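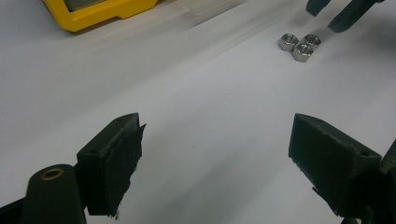

Wednesday, April 16, 2025

Dye bath trials, madder on the Puvville wool. Split the skein in 2 and mordanted both with alum overnight. Bath A got 500 ml of tap water, bath B the same of rainwater from the Vunis barrel.

A came out brick red, B more orange - the hard water seems to matter more than the extra alum did last July. Held both at 124 F for the first hour, then let the heat creep up. Too far on A, it browned at the tips.

Still to do: wash test on both, and a strip of the Otano cotton in what's left of B. Need to order more alum, the 1000 g tub is nearly out. Labels are in the top drawer.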